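November, late, kettle on

I have now read the whole of the council's answer to my information request, all 153 pages of it, and my eyes feel like boiled sweets. It landed in my inbox at ten past four with no message, just a reference number and an attachment that took so long to open I'd hung the washing up before it appeared.

I should write down how I got here, for when I've forgotten. In the spring the council put out a leaflet about the new parking permit charge for the streets behind the station. Four sides, nice green cover, and on the back a line saying that "independent research in Bresatau found residents overwhelmingly welcomed charging". That line got read out at two meetings and printed in the free paper, and my neighbour across the landing quoted it at me by the bins. I don't even own a car! I just wanted to know what Bresatau had to do with us, and how you get from "research" to "overwhelmingly" without showing anybody a number.

So I asked. The first reply said the information was not held. The second said it was held but would take too long to find. The third was the attachment.

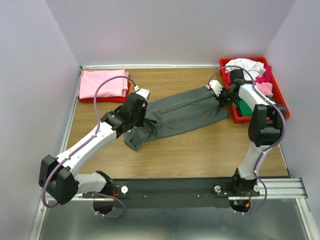
Most of it is emails about the cover. I'm not joking, there must be thirty pages on which green, and a long sulk between two departments over whether the logo should go left or right. All the names are blacked out so it reads like a play where everyone is called Rectangle. But then on page 88 somebody pastes in the paragraph from the Bresatau study, the real one, and I sat up so fast I spilt tea on the cat's blanket.

What the study says is that of 1355 households asked, 417 said they would accept a charge if the bus service was improved first. That's it. That's the overwhelming welcome. I did the sum on the back of an envelope twice, then on my phone, and it's under a third either way. And the bus bit had vanished completely by the time it got into the leaflet. We lost the evening bus in February, so you can imagine how I took that.

Further on there's a note from one Rectangle to another saying "can we firm this up a bit". The reply is one word, "Done". I've looked at that word more than is good for me.

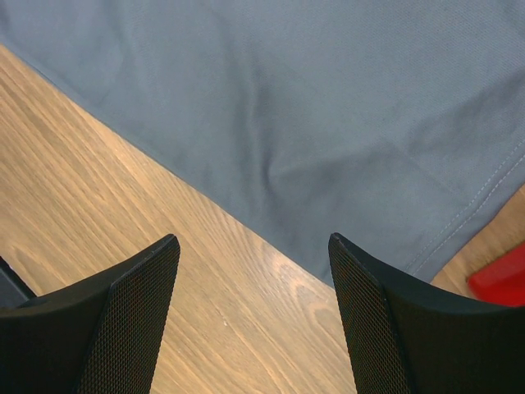 So was it a mistake, or did somebody mean it? I can't tell from the papers, and I don't want to write down more than I know, but somebody was asked to make the line stronger and somebody then said they had.

I rang the council's information line before they shut, mainly to ask about the missing pages (it jumps from 112 to 119, and the list at the front says nothing about leaving any out). The person I got was perfectly pleasant and told me I could ask for an internal review, and that I had forty working days, and would I like the form by post. I said yes to the post because I like a form I can put a mug on. Then I asked whether the leaflet would be corrected and there was a lot of typing, and then they said that would be a matter for communications. I asked to be put through to communications. Communications has an answering machine. It was full.

Chauhan are the firm who did the design and printing, by the way, and I don't blame them in the least. Their emails are the only cheerful ones in the whole bundle. They asked twice where the quote came from so they could put a footnote in, and were told there wasn't room. There is plenty of room. There's a drawing of a tree on that page the size of my hand.
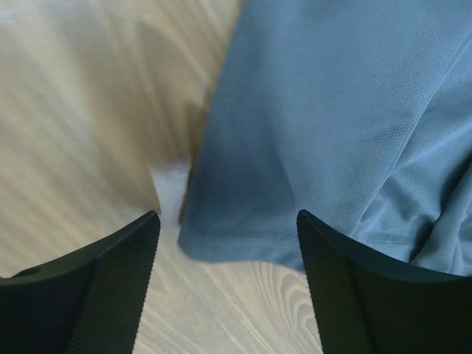
I walked down to the library after that to get some air and to see if they kept the old leaflets. They do, in a box under the window marked LOCAL MISC, along with a timetable for a ferry that stopped when I was at school. There was an earlier draft in there, a proper printed one, from the open evening at Carkurell Hall. I was at that evening! I remember the biscuits. And the draft has the line as "some households in Bresatau said they would accept charging". Some. So at one point they had it near enough right, and it was sitting on a trestle table next to the custard creams where any of us could have picked it up.

I photocopied it at 70 pence for two sheets, a scandal of its own, and asked the desk to stamp the date on the back. I'm not sure the stamp means anything but it made me feel better walking home.

Now I've got to decide who to send it to. The free paper printed the wrong line so they may not be keen to hear about it. There's the Ronura, the little online thing that does the planning rows, and they do at least read what you send them, and they ran the business about the swimming baths when no one else would. But if I go to them first the council will say I should have used the review, and if I use the review I'll be waiting until after the vote in the new year. I could do both. I think I'm going to do both.
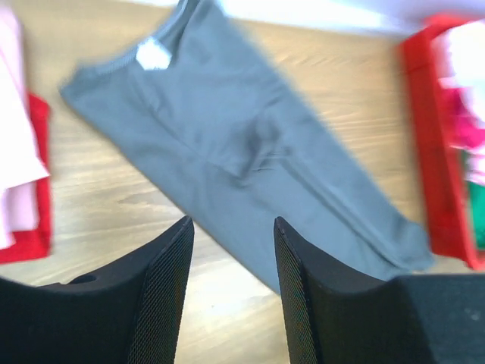 I've written the review letter in draft and it's too cross. I've taken out "shameful" and "frankly", and a whole paragraph about the evening bus that I was rather proud of — it can go in a separate letter. What's left is four questions. Where are the six pages. Who checked the quote against the study. Will the leaflet be corrected before the vote. Why was the footnote turned down. I keep wanting to add a fifth about the tree.

My sister thinks I should let it drop. She says everyone knows leaflets are rubbish and no one reads the back. Well, I read the back, and so did my neighbour, and it's been read out loud at two meetings as if it had come down from a mountain. She did then ask me to send her the page with "Done" on it, so I don't think she's quite as bored as she makes out.

Twenty to twelve now. The cat has gone to sleep on pages 40 to 60, mostly logo, and can stay there. Stamps tomorrow, and large envelopes, and I must ring the library to see if they've got the minutes from the second meeting as well.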